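Call for participants: Borari student project, handling tasks at the table

The Borari project is looking for students who want to join our robot learning club in July. We work with hand-held grippers. You sit at the table, hold one in each hand and do small everyday tasks with common objects, many times and with patience.

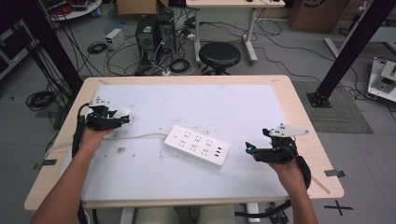
Previous experience is not required. You will receive a training of 33 minutes from Meron Zeleke before your first session. After this you can choose if you prefer to continue at the table or to help with sorting the recordings. We have 19 places. Left-handed students are very welcome.

Please write to Julián Barroso, room 66, with your name, your course and the hours when you are free. The last day for applying is 04/06/2025. We will answer to every person who writes.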